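Saturday, wet 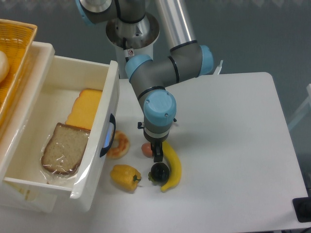
Rain again, so the trip out to Clerkent to see the block was put off and I stayed in and worked on the budget for the move. The rent here goes up in September and I want to be out before then. Eylül rang at nine to say the removalists want 1,425 for the day, fuel included, and that they need an answer by Monday. I had allowed 900. I wrote the new figure in and moved the curtains down to the bottom of the list. I also started a proper shopping list, because we have been spending too much on takeaway, and so far it says bananas, bread, rice, dish soap. The plan is to shop once a week and stick to it.

After that I did the filing cabinet. Three drawers, and most of it could go. I kept the tax papers, the car papers and the letters from Mum. The warranty for the old Trukon heater went in the recycling. The heater itself went to the tip two winters ago. I found my first payslip from the bakery, and a bus timetable for a route that stopped running before we moved here. I kept the payslip.

Lunch was toast and the last of the lentil soup. It was better than on Thursday.

Hacer Dağdelen came by at two with the boxes she had promised. She has 27 of them, all the same size, left over from her own move, and she brought as many as would fit in the hatchback. The rest can wait in her garage. She stayed for tea and told me about the new place, which she likes apart from the water pressure and the neighbour's dog. The neighbour on the other side grows tomatoes and has already given her a bag of green ones for chutney. She thinks we should measure every doorway before we decide about the couch. I said I had measured the front door. She said it was the hallway that got her, and that her couch spent four nights on the verandah.

So I measured the hallway from the plan the agent emailed. The couch should go around the corner if the legs come off. I turned it over to look and two of the bolts are rusted in. I put some oil on them and will try again tomorrow.

Packed five boxes of books. I had forgotten how heavy they get and had to take a third out of each one and fill the space with tea towels. Wrote the room on two sides of every box and on the lid. The marker ran out at the fifth, so that one only says STU.

The electricity bill came in the afternoon mail, 347 dollars, more than the last one. I went through it line by line and the supply charge is up and so is the rate. Nothing wrong with it. I paid it and put it in the budget. I'll ring on Monday about the final reading.

Eylül got home at half past five, soaked from the walk up from the station. She had stopped at Sarıgül for flatbread and olives, so the shopping plan didn't start today. We ate in the kitchen and went through the list of things neither of us wants to take. We agreed on the bookcase with the bad shelf, the second kettle, the beanbag and the exercise bike. We did not agree on the green armchair. I think it has had its day. She has had it since uni and would like it re-covered, and I said I would get a price before I said anything else about it.

She wants to paint the small bedroom before any furniture goes in. I think that's sensible if we can get the keys a day early. She'll email the agent.

The gutter over the back door is dripping again. Put the bucket out. It isn't worth calling anyone for the time we have left, but I'll mention it to the owner so it doesn't come up at the inspection.

Rang Dad at eight. His knee is better and he walked to the shops and back, which took him 90 minutes with a stop at the library. He offered to drive up and help with the lifting. I told him he could be in charge of the kettle. He is coming anyway and bringing his trolley.

Still to do: bolts, new marker, change of address for the bank and the car, ring the removalists, ask Hacer if she still has her roll of bubble wrap.

Bed at ten. Still raining.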